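The Blue Cupboard

My aunt kept the good glass in the blue cupboard at the back of the workshop, and when she moved down to Sallcombe to be near the water she left me the cupboard, the glass, the workshop and the lease, in that order of importance. I know the order because she wrote it out on the back of a feed catalog and taped it inside the door, where it still is, with a coffee ring on it that I believe is mine.

She made dyes. She made them for weavers and rug people and, for one long winter, for a man who restored carousel horses and wanted a pink that he remembered from when he was six. All of it came out of roots and husks and petals, and all of it went through glass, because she held that glass was the only thing in a workshop that would never argue with the color. Plastic she put up with. Tin she would not have in the building.

I had helped her every summer since I was ten, so you would think I knew what I was doing. I knew where things went. I knew that the little stoppered tubes went in the clear rack and the round-bottomed flasks sat on their cork rings, and that you never, ever set a flask down on the bare bench, even for a second, even if the phone was ringing and you were sure it was the bank. What I didn't know was the why of any of it, and I had always been too busy eating her shortbread to ask.

The first order that came to me and not to her was from a little outfit called Skorine, up the valley, who wove blankets. They wanted the old madder pink, number 352 in her book. Her book went up to 611, and somewhere in the middle the handwriting changes from ink to pencil because she lost her pen and took it personally. Number 352 was in ink. It ran to a page and a half, and most of that was about the weather.

"Do it on a Thursday," it said at the bottom, underlined. So I waited until Thursday. I swept. I shook out the black cloth and spread it over the table, the way she always did, and smoothed the creases toward the edges with the side of my hand. I had asked her once why it had to be black and she said that pink gets shy on a white table, and went back to her shortbread.
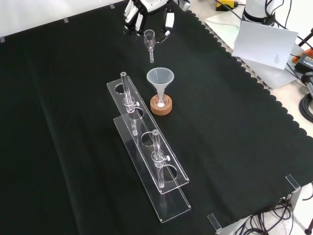 By ten in the morning I had the windows open and her book propped up against the sugar tin, and I had read the page and a half so many times that I could have sung it. I called her anyway. It rang a good long while, and when she picked up there were gulls behind her.

"You've got the cloth down?" she said, before I had even said hello.

I said I had the cloth down.

"And the flask on its ring."

"And the flask on its ring," I said.

"Well, then," she said, and I heard her settle into a chair, the wicker one, which complains. "What do you need me for?"

I told her I didn't understand the weather part. She laughed for quite some time. She said that the weather part wasn't about the dye at all, it was only that it had been a lovely day and she'd had nowhere else to write it down. The frost had gone early and the lilac was out by the gate, and she had stood at that very table with the door open and thought that she would like to remember it, and the dye book was what she had in her hand.

"And Thursday?" I said.

"The bakery van came on Thursdays," said my aunt.

I looked at the page again after we hung up. Now that I knew, I could see it plainly, the recipe going along in four stiff lines and the rest of it just her, twenty-some years younger, going on about lilac. I turned to 353, and there was a bit about a dog. Number 360 had half a letter in it to somebody she'd decided not to write to. I had carried that book back and forth across the room since I was ten years old and had never once read past the measurements.

It was May, as it happened, and warm, and the lilac by the gate was further along than I'd noticed on my way in. I made a pot of tea, found a pencil, and pulled the stool over to the table. Under the last line of 352, in the small space she'd left, I wrote that the windows were open and that the gulls sounded well. Then I tied my apron and got started on the pink.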